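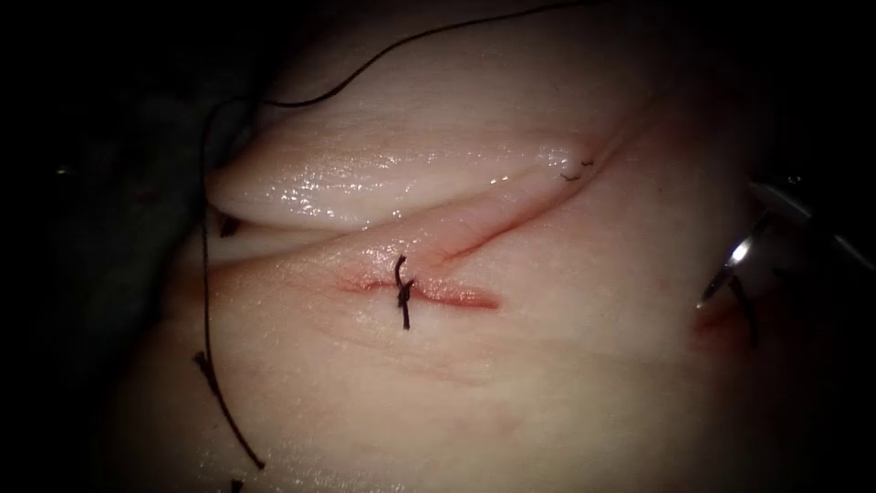
Preroren is a set of pictures of suturing practice on tissue, kept by the Hartley bench group for teaching and for labelling work. The unit of labelling is the closure, meaning one incision and whatever thread is in it. A finished stitch is labelled `tied` once the knot sits across the wound with both cut tails showing, one on each side of the line, as with the dark knot on the red-edged incision here. Smaller stitches elsewhere on the same piece get their own entry. Loose thread lying on the surface is labelled `strand` and isn't joined to any closure.

## Contents

- `closures/` — 2545 pictures, labelled
- `unsorted/` — 412 pictures, no labels yet
- `labels.csv` — one row per closure
- `notes.txt` — colour and glare remarks

Last label check: 8/23/26, Lilian Mosoti.

## Labels

| Label | Use |
|---|---|
| `open` | incision, no thread or needle in it |
| `needle_in` | needle passing through the tissue |
| `tied` | knot across the wound |
| `strand` | loose thread on the surface |

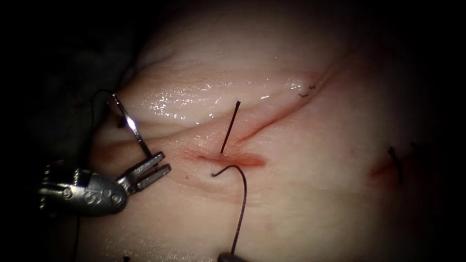 Needle position is the label people disagree on most. Mark `needle_in` for as long as any part of the needle is in the tissue, even if the point is already out. A black needle with its straight upper part standing clear above the slit and its curve showing underneath is still `needle_in`. Don't use `strand` for thread that runs off the needle.

## Known problems

Wet tissue throws small white highlights along the folds, and the Endwood labellers sometimes took these for thread. Check the colour first — our thread is dark. Creases can also be mistaken for incisions. If there's no red edge, leave it unlabelled and add a line to `notes.txt`.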